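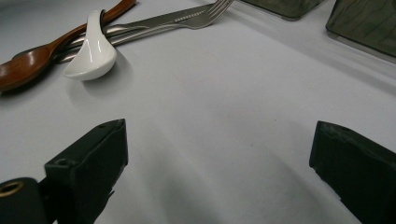
Gripper fingers open over the table at the Bulberg bench, with the cutlery set beyond the left finger.

Keeping the Fingers True

The hand-held gripper at Bulberg's Kidcombe workshop has two fingers, one camera and very little else to go wrong. Most of the upkeep goes into the fingers. They are molded in dark green plastic, squared at the tip, with a flat inner face that does the holding. Small round holes in the body of the left finger are checked for cracks at the start of a shift, before the tool touches anything on the table.

The work is table setting and clearing. A wooden spoon, a steel knife and fork and a white ceramic soup spoon make up the usual group, and each asks something different of the grip. The lacquered wood slides. Steel handles lie flat and have to be taken by the edge. The soup spoon has a short, curved handle and a heavy bowl, and it turns in the grip if the two faces are out of parallel.

Parallel is set with a feeler gauge. The fingers are closed on the gauge at the tip, then again at the root, and the mounting screws are backed off and retightened until both readings agree. The job takes 7 minutes on a good pair. A pair that will not come into line after two tries is replaced.

Scuffs on the top surfaces are left alone. Wear on the inner faces is logged, and a pair is retired after up to 2953 grasps, a limit taken from the shop's own records. The shortest-lived pair came off at 219, with a split running out from a screw hole.

The camera view is checked last. With the fingers wide open, both tips should show at the bottom of the picture with clear tabletop between them. If one has drifted inward, the camera bracket is loosened and turned back to its mark. The table is wiped before recording starts again, and the setting is written on the Rastolska sheet clipped beside the bench.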